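Comparing two grippers on the Marska bench
Speaker notes, Sixten Lindholm, February 3, 2018

Slide 1. Say hello, thank Climent for the room. Speak slowly.

Slide 2. The question was simple: which jaws should we buy for the sorting line at Öberg? We had the Lasus jaws and our own printed ones. Each pair made 185 picks, always bottles into the red basket.

Slide 3. Leave both pictures on the screen while I explain the task.
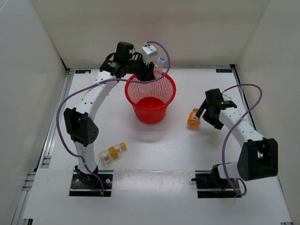
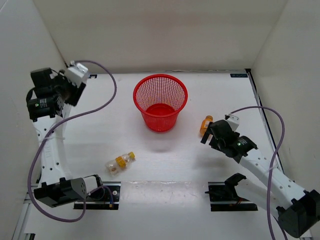
Slide 4. Results. The Lasus jaws dropped fewer bottles, but they need 60 seconds more for the calibration every morning. Mention that small bottles were the most difficult for both pairs. If somebody asks about the force, I have the table in the backup slides.

Slide 5. Controller. We kept the same one for all picks, so the comparison is fair. The old firmware lost two runs in May and these are not included.

Slide 6. Cost. One pair is 700 euros, the full set is 1,370. Wait for questions before going to the next slide.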